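Week two of teaching a robot arm to tidy a play kitchen. Its name in the paperwork is Sornero. I have other names for it.

The method is simple. I steer the arm by remote from a chair, it records every joint, and later it tries to copy me. So any bad habit it picks up is mine. My mother would find this familiar.
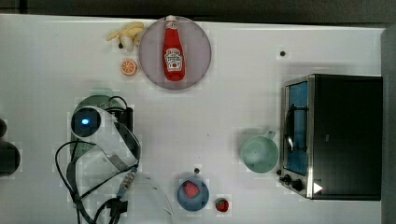
Photo: Tandelberg workshop

Tuesday's target was 37 clean demos. By lunch I had 13, and I'm using the word "clean" the way a teenager does.

Things I have learned about myself through remote control: I hesitate. Before every grab I drift left, stop, think about my life, then go. The arm now does this too — minus the thinking, I assume.

The ketchup is the hard one. A strawberry forgives you. A bottle on its side on a plate wants you to line up the wrist first, and the wrist has opinions.
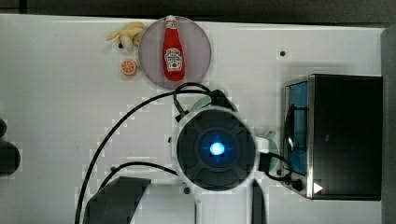

Lysenko wants to know why I don't just grab the arm and drag it through the motion by hand, like a normal person.

Fair. We tried that on the first day. It's quicker to learn, but you end up leaning over the table, and your elbow gets into the camera view. Clanico's software then treats the elbow as part of the recipe.

So, remote it is. I throw out a run if I bump the plate, drop the fruit or sigh so hard I let go of the controls. That last rule was added at 4 p.m.

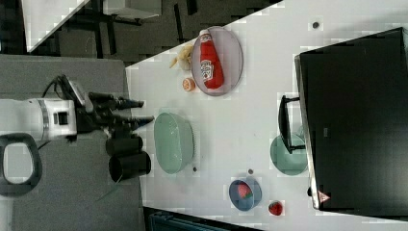
Last edited: Tuesday, 5:13 p.m.

Fixing a post up the thread: we keep the slow demos. Slow is fine. Slow and confused is what we delete.

Tomorrow, 5 more rounds with the orange slice, starting from a different spot each time so it can't just memorize the table. I'll be in the chair, drifting left.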